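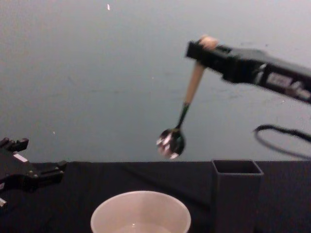

Passivation on 420 stainless after resharpening

I run a small instrument repair bench in Povdale and mostly do scissors and nippers for two dental offices and a nail salon chain. I have a batch of 30 cuticle nippers and tissue scissors, all sold as 420 stainless, satin finish. I regrind the edges on a wet wheel, finish on a 6 micron film, wash, dry, and send them back. On Thursday one of the dental offices returned four scissors with brown spotting along the inside of the blades, from the box joint to a little past the midpoint. No spotting on the rings or shanks, which I never touch. They autoclave in pouches. The office uses the same water and the same pouches for their other scissors and those are clean. Shiny metal of the everyday kind, like the rounded bowl of a metal spoon, will take years of kitchen washing without a mark, so I assumed a freshly polished blade would do at least as well. Do I need to passivate after every regrind, and if so, nitric or citric? I would like to avoid nitric, as the shop has no fume hood. Also, do I have to take the scissors apart at the screw first?

Posted by bench_umstead

Kwan-ho Tsao

Yes, you should passivate after any grinding that exposes new metal. Grinding does two things that matter to you. It removes the existing oxide layer, and it can leave free iron on the surface, either smeared from the work itself or carried over from a wheel that has been used on carbon steel. The oxide comes back in air without help. The free iron does not go away by itself, and in a steam cycle it rusts first. The stain you see is often that iron and not the blade, at least in the beginning.

The comparison with tableware does not hold. A lot of tableware is made from grades with nickel or with more chromium and much less carbon. 420 has enough carbon to harden, and part of its chromium ends up tied to the carbon as carbides. What remains in solution is barely enough for good corrosion resistance, so surface condition matters far more.

Before you buy chemicals, check these:

Wheel and film. If they have ever touched carbon steel, replace them or set aside a separate set for stainless. Passivation removes light contamination. It does not remove embedded grit with iron packed around it.

Heat. If you see any straw or blue color at the edge during grinding, the blade has been overheated and you have lost hardness there. The tint itself also corrodes easily and must be polished off before the bath.

Cleaning. Oil or film residue blocks the acid. Use an alkaline detergent in the ultrasonic, then rinse until water sheets off without beading.

For the bath, citric is fine for 420 and is easier to live with in a shop without a hood. Follow the supplier's data sheet for concentration, temperature and time, and look for the line that covers martensitic grades, because the settings given for 304 can be too aggressive. Overdoing it gives a dull gray etched surface called flash attack, and on a satin finish you will have to refinish the whole blade. Run one scrap piece first. Blades must be fully hardened; annealed 420 does poorly in any passivation bath.

Take the scissors apart if the screw allows it. If they are riveted, open them fully, agitate during the bath, and flush the joint with deionized water, then with a mild alkaline rinse to neutralize anything trapped. Dry with warm air and oil the joint with a steam-permeable instrument lubricant. Acid left in a joint will produce exactly the pattern you describe, starting at the box and moving outward.

To verify, put a sample through several autoclave cycles and look at it under a loupe. The copper sulfate spot test is not suitable for 420 surgical instruments, as it gives false positives on this grade and leaves a deposit.

hsiao_repair

We had spots like that and it was the water in the wheel tray. Change it daily. After that we had maybe one a year come back.

grinder467

Are you sure they are 420? I got a box of Brekent nippers last November stamped "stainless" and nothing else. Half of them rusted in the ultrasonic. A magnet won't tell you anything useful, since 420 is magnetic and so is plain carbon steel with a chrome plate on it. If it's plated and you ground through the plating, no acid bath is going to fix that – and you shouldn't put it in one. Look at the edge of the ground area with a 10x loupe. If you see a thin line where the color changes, that's plate.

bench_umstead

No line under the loupe, so not plated. The wheel was used on a set of kitchen knives in the spring. I have ordered a new one and a citric concentrate. The scissors have slotted screws and come apart.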